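Friday, August 7, 2026

Slept badly again, so I was up before the heat and got the kettle on by five. The Plinetti mattress is now out of its trial period, which means I can start having honest feelings about it. The box said my back would need time to adjust. My back has had since January. I think what they meant was that I would need time to stop looking up the return policy.

I did the sleep diary this morning, as promised. It wants me to rate how rested I feel from one to ten before I've had coffee, and I don't believe anybody's number at that hour. I put a four. Yesterday I put a four too, after a much better night. The Clernora app then drew me a graph and told me my sleep was "trending steady." I could have told it that for free, and I'm paying nineteen dollars a month to hear it.

What bothers me is how easily I fall for this stuff. I read the Clernora page in bed at one in the morning, with my eyes stinging, and it had a chart with a blue line going up, and I signed. No label on the side of the chart. I checked later. The line was going up from nothing to something, and I gave them a card number. I used to laugh at my mother for the copper bracelet, and she at least got a bracelet.

The magnesium is the same story. I took it for three weeks and slept a little better, and in those same three weeks it rained, the neighbors were away with the dog, and I had quit drinking coffee after lunch. So which one was it? The woman at the Flilia counter was very sure it was the magnesium. She was also sure about the lavender spray and the weighted eye mask, and I came home with the eye mask. It slides off to the left around the time I finally drift off and I wake up with it under my ear.

Tonight's plan is to do less. No app, no mask, window open, phone in the kitchen. I give it two nights before I go and fetch the phone. The advice to keep it out of the bedroom is probably right, and I resent that, as it's the only piece of advice so far that hasn't cost me anything.
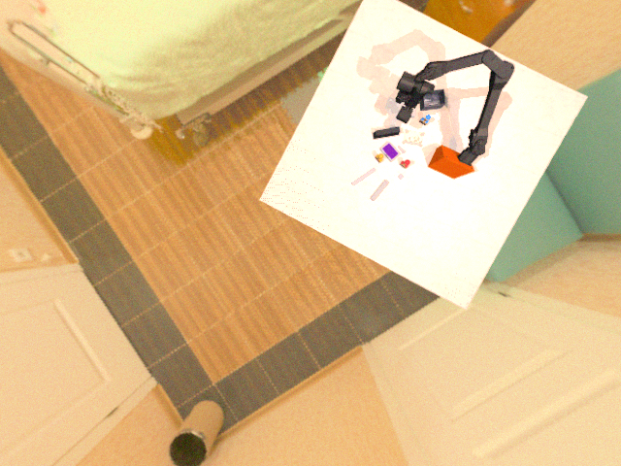
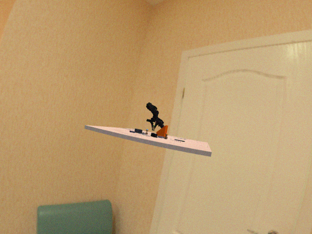
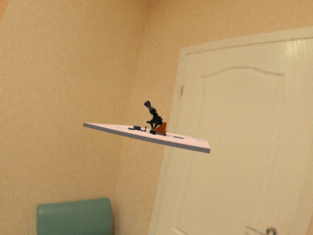 I should also write down the Nyamweya tea before I forget, if only so I don't buy it twice. It smells like a barn and tastes like hot hay. The packet says "traditionally enjoyed before rest," and I read that line several times looking for a promise in it. There isn't one. You could print the same words on a ham sandwich. I drank the whole mug anyway and was up twice in the night, for the reason anyone would be up after a whole mug of anything.

Work was slow and I was slower. Nodded off on the bus home for more than three stops – sitting straight up, bag on my knees, a man shouting into his phone right behind me. Best sleep of the week, no mattress involved. I missed my stop and had to walk back in the sun, past the bakery, which was shut.

Need to cancel Clernora before the next payment goes through. The cancel button is supposed to be under "My Journey," and I've looked there and found only a quiz. Will try again tomorrow on the laptop. Also need milk, and a new bulb for the hall.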